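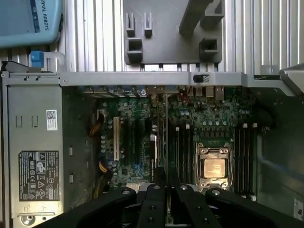
Working beside the automated memory cell: tips for bench staff

The following advice is issued to all staff at the Bedport refurbishment workshop. The robot now handles memory modules on opened workstations. Preparation, inspection and final judgement remain with the technician.

Before the cycle
Switch the workstation off at the wall, unplug it and press the power button once to discharge it. Remove the side cover and lay the chassis flat with the board facing up. Tuck cables towards the power supply so that nothing crosses the memory slots. On boards with two banks of four slots, open all 8 sets of latches by hand.

Wear an earthed wrist strap whenever your hands are inside the case, including for a quick adjustment.

During the cycle
Stay behind the yellow floor line. If a module jams, press stop and wait for the arm to come to rest before reaching in. Do not free a module while the gripper is holding it.

After the cycle
Check each latch with a fingertip. Compressed air should be used in short bursts, with the can upright. Loose screws go in the magnetic dish - never on the ledge of the case.

Changes to duties
Staff who previously reseated memory all day will rotate between preparation, testing and customer returns. Each rotation lasts 20 days. No positions at Bedport have been removed, and rosters will be reviewed in May. Several technicians have reported less soreness in the thumbs; others find the waiting tedious, and may use it to label finished units.

Training requests should be directed to Heino Pētersons. Faults with the cell itself go to Theerawat Ruangrit, with the job number and the slot position noted on the organisation's blue form.

Revised 27th February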